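3.2 Gripper Setup and Maintenance

The collection station at the Mikport site uses a single hand-held gripper, designated Trimance in the project records. The operator holds the tool by its rear handle and closes the fingers with a trigger. The camera is fixed to the body of the tool and looks forward over the fingers, so that its view of them is the same in every recording. The policies described in Section 4 are trained on these recordings and run on a fixed arm carrying a copy of the same fingers. Any change in the finger mechanism therefore affects the training data directly, and the upkeep of the mechanism was treated as part of the experimental method.

The gripper was assembled from printed parts following the drawings issued with the Cavalcanti release of the design. Two departures from the drawings were made. The pivot holes were printed undersized and reamed by hand to final size, and the return spring was replaced with a softer one after operators reported tired hands in the longer sessions. The softer spring reduced the opening speed of the fingers slightly. It had no measurable effect on closing, where the motion is set by the trigger.

Wear in the linkage pivots was the main source of trouble. In the first version of the tool, the steel pins ran directly in the printed holes. The holes became oval with use, and the fingers began to meet at an angle. The fault developed slowly and was not noticed by the operators. It was found when the width estimate computed from the camera view stopped agreeing with the width measured by hand. By that point the closed position had drifted enough that thin objects were being reported as an empty grasp. Recordings made with the worn linkage were removed from the training set, and the first version of the tool was retired.

The second version carries brass eyelets at the main pivots. The eyelets are pressed in with a bench vise and a flat pad. No adhesive is used, because it was found to creep into the bore and stiffen the joint. An eyelet that turns in its seat under finger pressure is treated as failed, and the whole link is replaced. Refitting a new eyelet in a used link was tried during June and abandoned, as the seat did not hold the second time.

Inspection is carried out after every 40 recordings and at the start of each session. The operator first opens and closes the fingers 14 times without an object and listens for clicking. The fingers are then closed fully and the seam between them is examined. The seam should be even from the base of the fingers to the tips. A seam that widens toward the tips points to wear in the inner pivots, while a seam that shifts sideways as the trigger is pressed usually points to the outer pivots. The side play at each tip is measured with a feeler gauge. A tool that fails any of these checks is withdrawn until repaired.

Cleaning is limited to a dry brush along the inner faces of the fingers and a lint-free cloth on the outer surfaces. Oil is not applied to the pivots. In early trials, oil carried dust into the joints and left marks on the objects being handled. A full teardown takes about 30 minutes and is scheduled at the end of each collection block. During teardown, the links are laid out in order and returned to the same side of the tool, as exchanging left and right links was found to alter the closed position.

The reference view used for calibration is taken with the fingers closed over the work surface, before any object is grasped. It is stored with the session record and compared by the software with the view from the previous session. The positions of the pivots are used as landmarks, and a shift of more than nine pixels in any of them prompts a manual check of the camera mount. Figure 4 gives a view of the tool in the closed position.

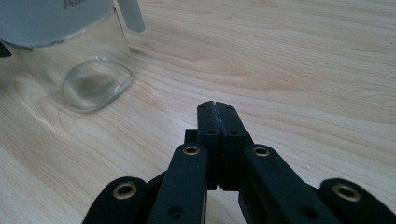 Figure 4. Gripper with the fingers closed, camera view.

Landmark detection depends on contrast between the pivots and the parts around them. An early detector searched for the outline of the fingers and performed poorly where shadows fell on the table. The present detector searches for the pivots themselves. The four brass eyelets in Figure 4 are brighter than the matte black links that hold them, and their arrangement in two pairs, with the inner pair higher and closer together, allows left and right to be assigned without further input. The small holes in the fingers are not used as landmarks, as their contrast varies with the surface behind the tool.

Objects may be present during the reference step, provided that they do not overlap the mechanism. The glass jar at the upper left of Figure 4 meets this condition. Clear glass was given particular attention when the detector was tested, as highlights along a rim can be mistaken for metal. The search is accordingly limited to the lower part of the view, where the linkage always lies.

Repairs are entered in the Nimus log together with the number of recordings made since the last teardown. Each entry names the part replaced, the side of the tool, and the measured play before and after the work. Where a repair changes the closed position, a new reference view is stored and the width scale is computed again from a set of gauge blocks. Recordings made before and after such a repair are kept in separate groups, and each group is read with its own scale.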